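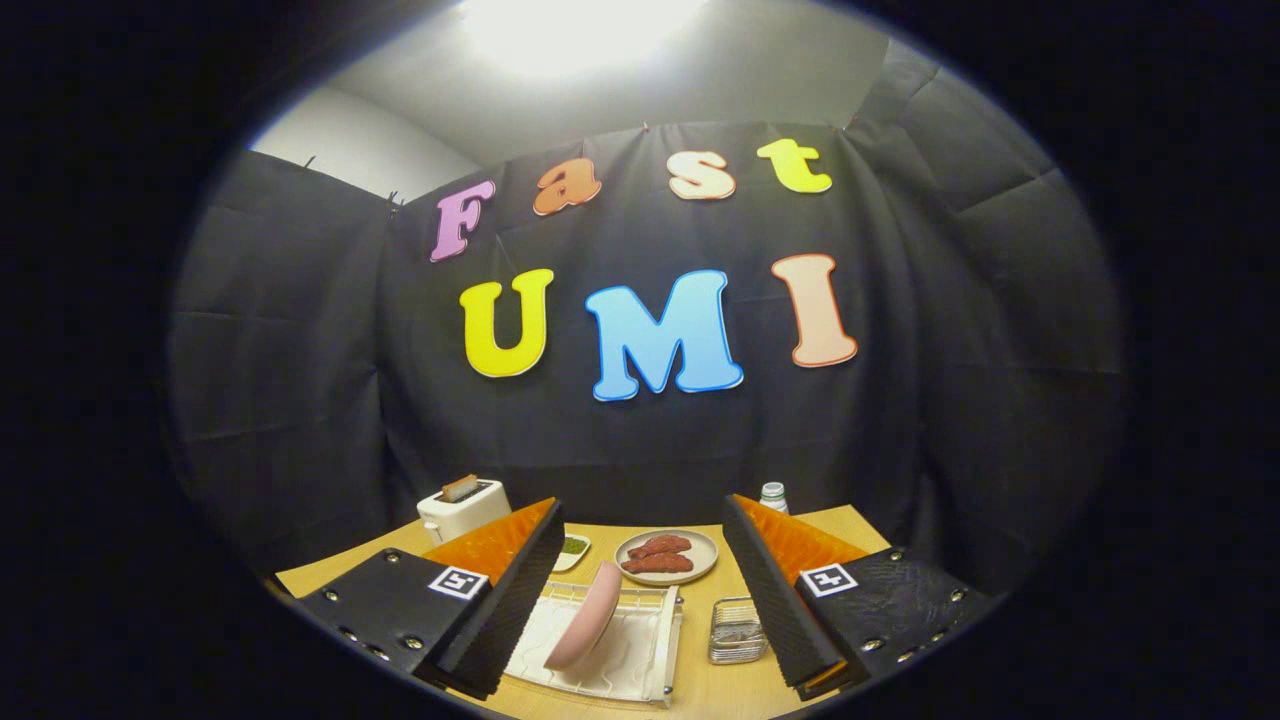
Norkine two-slot toaster, white — review after seven months

I bought this toaster in October, when my old one stopped to hold the lever down. I live in a small apartment and I eat toast almost every morning, sometimes also in the evening with sausages, so for me it is not a small purchase. I compared it with the Skostier model, which is wider and has a steel body, and I took the Norkine mostly for its size.

Size and place. The body is boxy with round corners and it stays at the back corner of my table without being in the way. The cord is 900 mm long. For me this is enough, but if your outlet is on the other side of the counter, please measure first. The feet are rubber and they do not slip when you push the lever with one hand.

Browning. There are six levels on the knob. With normal white sandwich bread I use level three and the result is even on both sides, maybe a little lighter near the bottom crust. With rye bread from the Kubíček bakery, which is heavy and cut by hand, I need level five and sometimes a second short round. Levels one and two are only warming, in my opinion. Level six I tried once and I do not recommend it.

The second toast always comes darker than the first if you do not wait. My old toaster did the same. I turn the knob back by a half step and then it is fine.

Lift. This is the part I like the most. A normal slice comes up high enough to take it with the fingers, without a fork. Small slices, for example the end of a baguette, stay too low, and there is no extra lift on the lever. The Skostier has it, and I admit I miss it on weekends.

Slots. They are wide enough for a slice of 2 cm, not more. Bagel halves go in only if they are thin. I pressed a thick one once and it got stuck, and I had to unplug the toaster and wait until it was cold.

Cleaning. The crumb tray opens from the back and it comes out easily. The white surface shows every fingerprint of butter, but a damp cloth is enough. After seven months the white color has not turned yellow near the slots — I was afraid of this, as I had a Clestura kettle that did it in one winter.

Noise and smell. In the first two rounds there was a smell of new plastic, so open the window. Later I did not notice it again. The click at the end is quite loud, I can hear it from the bathroom.

What I would change: a longer cord, the extra lift, and a cancel button which is not the same color as the body. In the morning without glasses I look for it with my finger.

I would buy it again for one or two persons. For a family with children I think four slots are necessary, and then this model is too slow.

My rating: four stars of five.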